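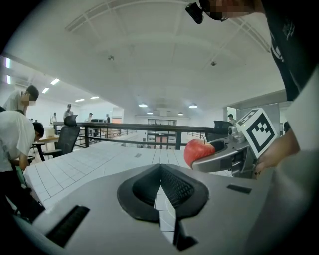
Ticket: Fan club mailing list sent the tour health notice twice, and to the wrong group
Status: Resolved
Site: Drarkley fan pages
Priority: High

Problem as reported
On Tuesday at 4:10 pm the band's office posted a statement that the Ploltholm show was off and the singer was in the hospital for tests. The post was meant to go to ticket holders for that show only. It went to the whole list, and 877 people got it twice. Some holders of Pickering tickets wrote in asking for refunds.
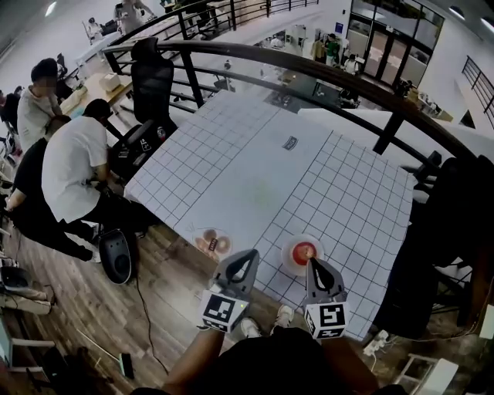
4:45 pm - Paused all outgoing mail. The queue still had 1,000 messages in it, so I held them and did not delete anything.

5:20 pm - Checked the post settings. The "show" field was blank. When that field is blank the mailer falls back to everyone.

5:50 pm - Looked into the duplicates. The office edited the statement to fix a typo, and saving the edit started a second send. The first had not finished. The log shows both jobs running side by side for 45 minutes.
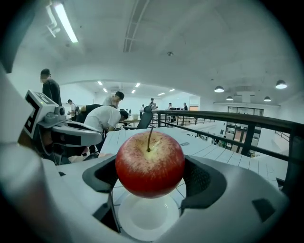 6:30 pm - Turned off "send on edit" for news posts. Sent a test post to the staff list, edited it, saved it. One copy arrived.

7:05 pm - Office approved a short correction: Ploltholm is postponed, Pickering and Bodthorpe have not changed, no word yet on a new date. Sent it in batches of 100 with the held messages cleared first. No bounces beyond the usual dead addresses.

Wednesday morning - Comments on the statement were piling up with guesses about the singer's condition. The office asked for comments to be closed on that post only. Done.
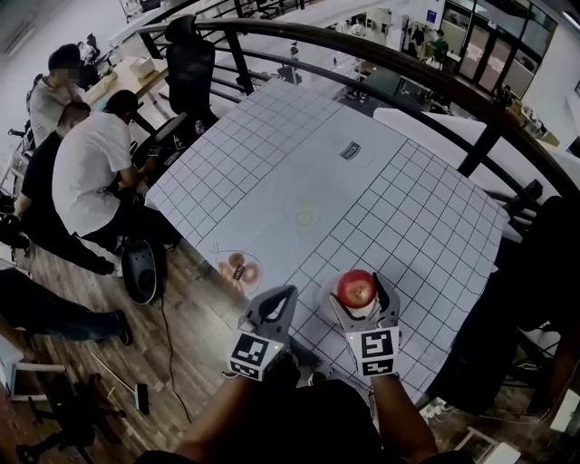 Still open
The "show" field should be required before a post can be mailed. Moved to its own ticket. Until then, please check the field by hand before you save - the preview does not show who will get the mail.

Refund requests for Pickering were passed to the box office.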